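**Mastico serving tray (large, dark brown), after a summer and a bit of use**

I should say first that I didn't go looking for a tray. My neighbor Marin Mujić was clearing out before his move and had two of these still in their paper, and he pressed one on me along with a jar of pickled peppers, and I was honestly more excited about the peppers. That was back in the spring. By October the peppers were long gone and the tray had been in my hands nearly every single day, so I think I've earned the right to go on about it a little.

It's a plain thing: a rectangle with rounded corners and a raised lip all the way around, in a brown so dark and shiny that it looks rather smart against my wooden table. I carry breakfast on it. I carry the supper plates back on it. When my sister-in-law Dragica comes over from Fallville it holds two coffees, the sugar, the milk and whatever cake she's brought (always too much cake), and the lip has saved me from more than one runaway spoon.

The lip really is the best part. My old Nova tray had such a low edge that a glass would slide straight up and over if you turned a corner too fast, and I do turn corners too fast. With the Mastico I can feel the rim under my thumbs and I don't have to watch it the whole way from the kitchen.

Now for the grumble. That glossy surface is lovely for five minutes and then it shows everything. Every drip, every ring from a cup, every place where you wiped it in a hurry. If you have hard water, as we do, you'll get cloudy blotches in the middle unless you dry it with a cloth straight away, and I'm not a person who dries things straight away. I've settled into keeping a sponge on a little black tray at the end of the table, so I can go over the plates and the big tray where they are before anything gets carried off to the sink. It's a good habit, even if I only manage it half the time!
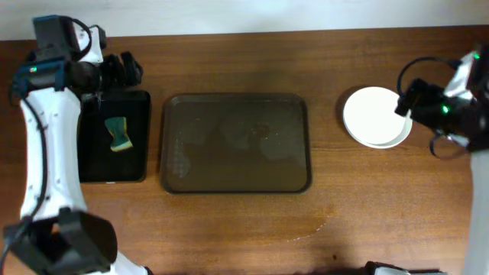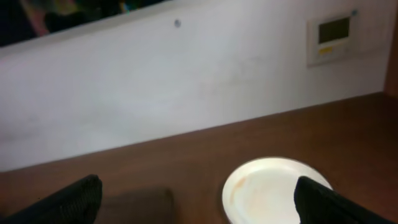

*The table at wiping-up time, with the white plate in both photos and the big brown tray in the first.*

About the sponge, since somebody will ask: use the soft yellow side on the Mastico and save the green side for the plates. I scrubbed at a spot of dried jam with the green side early on and left a dull patch near one corner. It's small, and Dragica says she can't find it, but I can find it every time.

A few other things I've noticed. It's too long to stand upright in my cupboard, so it lives flat on top of the bread box. It's a bit slippery underneath as well, and I wouldn't set it on a sofa arm or anything with a slope. It has never wobbled on the table, though, and it hasn't bowed at all, even with the heavy Ammann casserole on it, full, for eight people's worth of stew.

Would I buy one with my own money? I would, and in fact I've been back to the shop to ask about the smaller size, which they had for 20 dollars. If you like your things to look spotless, get something with a dull finish instead. I'd give this one four stars, and I'd have gone to five if they made it in matte. I'm going back for the small one when they've restocked, and I'll add a note here once I've had it through a few breakfasts.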